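Filing papers at a shared table

Loose sheets left on a table get mixed, creased or marked. The method below suits a table that is also used for games, homework or post, and needs one folder and a clear surface.

Clear the middle of the table first. Games and boards go to a back corner, with any pieces left on the board until the filing is finished. Wipe the surface with a barely damp cloth and dry it. Patterned tops hide crumbs and grit well, so run a flat hand over the area before putting paper down.

Lay the folder fully open. A folder that is half open closes on the sheets as they go in and bends the corners. A plain card or plastic cover is enough for household papers; the Cilo A4 folder is 2 mm thick when empty and lies flat without being held.

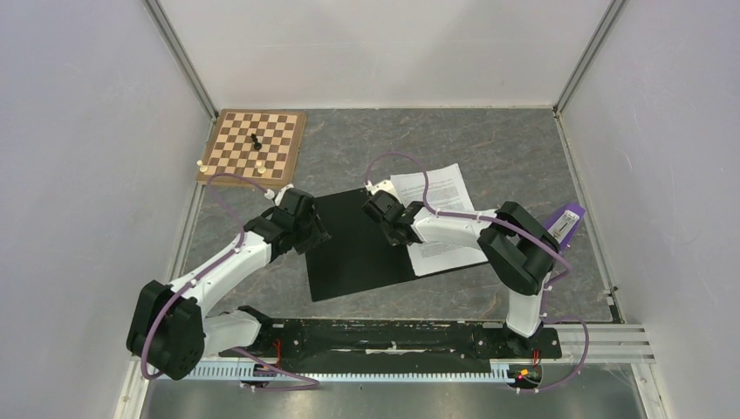

Square the stack before it goes any further. Hold the sheets upright, tap the long edge on the table, then the short edge. Fanned sheets take up more width than the folder allows, and the ones sticking out are the first to tear. If the pile is over 57 sheets, split it and use a second folder – an overfilled spine will not recover its shape.

Keep all the papers on one side and leave the other bare, so that the cover can be folded across in one movement. Press along the spine, not on the middle of the cover.

Matt black covers show fingermarks. A dry microfibre cloth removes most of them. Spray polish should be kept off, as it can transfer to the paper.

Store filed folders upright in a box such as the Jaltano 93, labels facing out. Chess pieces go back in their bag or tin before the board is lifted.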